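4. Planificación de la compra: qué pedimos, qué pagamos y qué haríamos distinto

4.1. De dónde salía el dinero y por qué eso lo condicionó todo

Antes de hablar de resultados quiero contar cómo compramos el equipo, porque en los artículos de manipulación textil esta parte suele quedarse en una línea («se empleó un brazo comercial con pinza paralela») y luego llega alguien que quiere montar lo mismo y no sabe ni por dónde empezar a pedir presupuestos. Yo estuve en esa situación, con una hoja de cálculo en blanco, y lo habría agradecido muchísimo.

Nuestra financiación venía con dos partidas separadas, una de inventariable y otra de fungible, y no se podía pasar dinero de una a otra. Parece un detalle de oficina, pero decidió medio laboratorio. El brazo, el controlador y el bastidor de aluminio entraban en la primera. Los dedos de las pinzas, los tornillos, las prendas y los cables iban a la segunda, que era bastante más pequeña (y que se vació en diciembre, justo cuando más piezas nos hacían falta). Si tuviera que dar un solo consejo a quien prepare una solicitud parecida, sería este: inflad la partida de fungible. La ropa gasta material por los dos lados, el del robot y el de la propia ropa.

4.2. Las ofertas

Pedimos ofertas a tres proveedores: Clirus, Skondeo y Fimport. Clirus nos ofrecía una célula cerrada, con brazo, pinza, cámara de muñeca y software, todo en un solo paquete y con una sola factura, cosa que a nuestra administración le encantaba. Skondeo vendía el brazo suelto y nos dejaba elegir lo demás. Fimport distribuía pinzas y recambios, y al principio solo le escribimos para tener una tercera oferta, lo confieso, aunque al final fue con quien más correos cruzamos.

La célula de Clirus se nos cayó por una cuestión bastante tonta: los dedos de la pinza formaban parte del módulo y para cambiarlos había que sustituir el módulo entero. En una tarea con piezas rígidas quizá no importe. Con tejido de punto sí, y mucho, porque el perfil del dedo es lo que más hemos tocado en todo el proyecto. Nos quedamos entonces con el brazo de Skondeo y con pinzas de Fimport, y la mesa la montamos nosotros con perfil de aluminio ranurado y tablero blanco.

4.3. Qué exige la tarea al presupuesto

Conviene tener delante el tipo de agarre que queríamos resolver, porque de ahí salen casi todas las líneas de gasto. La tarea consiste en coger una prenda arrugada por un punto cualquiera, levantarla lo suficiente para que las capas se separen un poco y decidir después por dónde seguir. La figura 3 recoge uno de esos agarres visto desde la muñeca, con la tela retorcida entre las puntas.
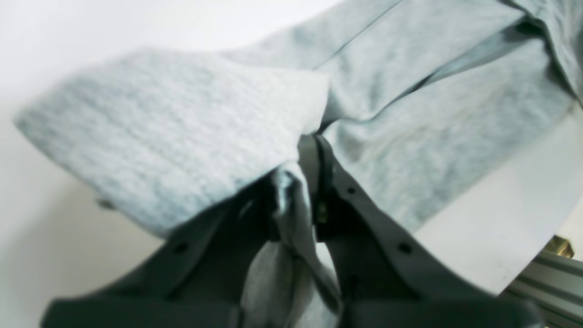

Figura 3. Agarre de una prenda de punto gris jaspeado con la pinza de dos dedos. Una tira de tela fruncida cuelga entre ambos dedos; a la izquierda, una solapa doblada.

De agarres así sacamos tres necesidades que no estaban en la primera versión del presupuesto. La primera es la iluminación. Una tela gris sobre un tablero blanco se recorta bien por fuera, pero el sitio que de verdad interesa, la zona donde se juntan las puntas, queda en sombra aunque la luz sea difusa. Nosotros habíamos previsto una única luminaria y acabamos comprando otra, cargada a fungible con cierta creatividad contable (perfectamente legal, que conste).

La segunda son los dedos. Compramos 2 juegos con la pinza, pensando que uno estaría siempre de reserva, y resultó poquísimo. Hay que contar los que se usan, los que se están modificando y los que se desgastan por la cara interior. Pedimos entonces otro lote a Fimport, a 33 euros la pareja, y ahí sí empezamos a trabajar con tranquilidad. También conviene presupuestar tornillería aparte, que es baratísima y siempre falta.

La tercera es la propia ropa. Al principio traíamos prendas de casa, hasta que quisimos repetir un ensayo y la sudadera en cuestión ya no tenía el mismo tacto después de tantos lavados. Reservamos 300 euros para un lote homogéneo de prendas de punto y lo tratamos como cualquier otro material de ensayo, con su etiqueta y su caja. ¡Ojalá lo hubiéramos hecho desde el primer mes!

4.4. El controlador y el coste que no se ve

Para el control de fuerza compramos un módulo de Wikström, y aquí fue donde más nos equivocamos. El precio del equipo era razonable, pero la licencia de calibración se renovaba cada año y nosotros solo habíamos previsto la del primero. Además, el plazo de entrega se fue a 89 días, con el brazo ya atornillado a la mesa y sin poder cerrar la pinza con la suavidad que queríamos. Mientras tanto trabajamos con apertura fija, que sirve para ir probando la cámara y poco más.

Visto ahora, yo pediría el controlador antes que el brazo. Un brazo se puede simular bastante bien durante unas semanas; el contacto con una tela, en nuestra experiencia, no. Y preguntaría por escrito cuánto cuesta el segundo año, que es una pregunta incómoda en la reunión comercial pero mucho más cómoda que la conversación que tuvimos después con administración.

Queda una cuestión abierta, la de si compensa comprar una segunda pinza para sujetar la prenda por otro punto. Tenemos la oferta sobre la mesa y la discutimos en la sección 6, junto con los tiempos de ciclo.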